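From: Subramaniam
To: desk-and-stationery list
Subject: Re: Pens and pencils for the shared tables

On the February order, Herkine wrote:
> We have 2000 pencils left in the store and the tables still end up
> with none on them. Can we agree what belongs in each pot before
> I order any more? I would also like to know whether people want the
> mesh pots or the solid ones from Faseden.

I'd keep the mesh pots. Dust and pencil shavings drop through the sides and you can wipe the table underneath. The solid ones collect a layer of grit at the bottom, and a leaking pen makes a mess that stays there until somebody washes it out.

For what goes in them, I suggest coloured pencils and 2 markers per pot. Plain pencils can stay in the drawer under the cutting bench. The long ones tip a light pot over if they all lean the same way, so spread them out a bit when you put them back.

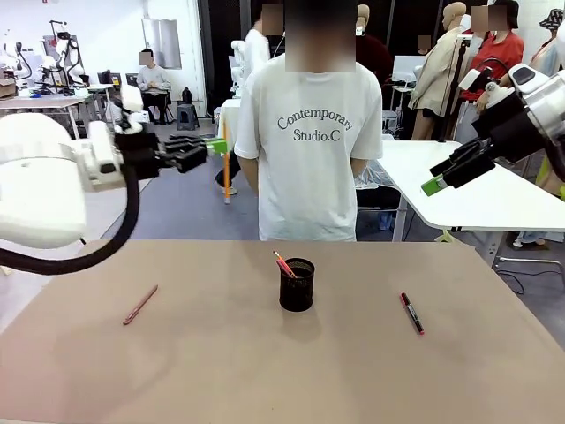 Should markers be stored upright in the pot with the pencils?

Water-based markers are better lying flat, so keep them in a tray and put them in the pot only for the working day. Caps on, pushed until they click.

Please don't order the full 2000 again. 1000 would see us through to the summer, and the Pruletti boxes are easier to stack than the loose bundles. I can do a round of the tables at about 9 in the morning and put back whatever has been left lying out.

If anyone has spare pots at home, bring them in and leave them on the shelf by the door.

Subramaniam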